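Kovoten Two-Arm Recording Station

Last updated: May

The Kovoten station is a bench setup for recording demonstrations: two arms, two grippers, a head-height camera, and software that saves what the operator does as training examples. We sell it and we use it ourselves at the Madville shop. We also think most buyers expect too much from this class of equipment, so read this page before you ask for a quote.

What you get out of it is recordings. You don't get a robot that can do the job. A person drives both arms through the task, over and over, and every run is saved with joint positions, gripper state and camera video on one clock. Whether a model learns anything useful from that depends on your task, your operators and how much junk you leave in the set. We have seen large sets produce nothing worth running.

The sample set that ships with the station is called Testholm. It holds 2,232 episodes of small desk-item tasks, recorded on plain tabletops. Failed runs are kept and labeled as failed. Some customers have asked us to strip them out to make the set look cleaner, and we won't, but you can filter them yourself in one step.
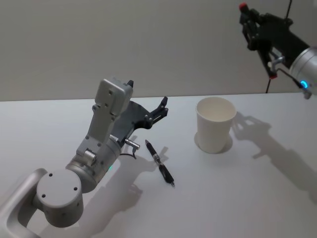

Be suspicious of any success rate quoted on a bare table under even light, including ours. A policy trained on Testholm alone will probably struggle on your bench, with your clutter and your window. Plan to record your own data from the first week. If a vendor tells you a few dozen runs will cover it, ask to see the thing work with the objects moved by a hand's width.

Two-arm work is slower to record than single-arm work. New operators tend to park one arm and do everything with the other, and the model will happily copy that. If your task only needs one arm, buy the single-arm version and save the money.

Included: two arms with grippers, camera mount and camera, operator controls, recording software, the Testholm set. Not included: table, workstation, model training, or any promise about what your model will do.

The Kyriakidis export plug-in is optional. It converts recordings to common training formats and checks for dropped frames. It does not judge whether a demonstration was any good - a person still has to watch them.

Warranty is 2 years on the arms. Gripper pads are wear parts and are not covered. Quotes and bench visits go through the Madville office, and you are welcome to bring your own objects.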